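Loudness Is a Mastering Decision, and Labels Should Stop Making It

27 May 2006

The new Otix album runs at a nearly constant level from the first bar to the last. I loaded all of it into an editor this week. The peaks sit against the ceiling on every track, and the quiet verses are within 3 dB of the choruses. The band did not play it that way. I heard them in February in a room holding some 400 people, and the verses were quiet enough to hear the bar. 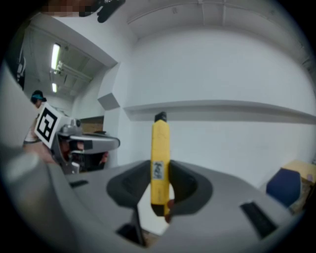

Yellow object held in a gripper, with a second gripper behind.

The usual defense is radio. A loud master is supposed to stand out between two softer songs. Broadcast chains already compress everything that passes through them, so a record that arrives flattened is flattened again, and the result is distortion on the snare and a vocal that pumps. Starine, the label, knows this. Its reissue of the Porberg sessions was cut with the original dynamics left alone, and it sounds better on the air than the Otix single does.

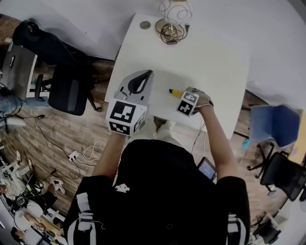 A limiter has a legitimate use, and I do not want it banned. It catches stray transients and lets the engineer raise the average level a little without clipping. The trouble starts when one setting is applied to the whole record, as if a drum hit and a held organ note were the same signal. Both forearms resting out on a white desk are at one height, and a meter reading from a modern single looks much the same: level, with no distance between one part and the next. Listeners turn such a record down. At matched volume the loud master loses its only advantage, and the damage stays in.
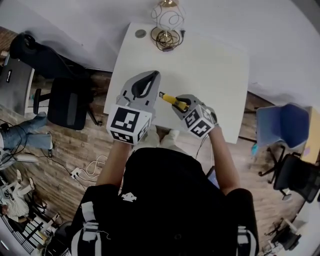
Filed under: Recording and Production

Lungu's second record shows the other approach. The opening track begins 30 seconds before the rhythm section comes in, and when it does the level rises by a wide margin. On small computer speakers the opening is hard to hear. I accept that cost. A volume knob can fix a quiet passage, and no playback equipment can restore a peak that has been cut off.

Labels should ask for two masters where the budget allows - one for radio promotion and one for the disc on sale. Where it does not allow, the disc should win.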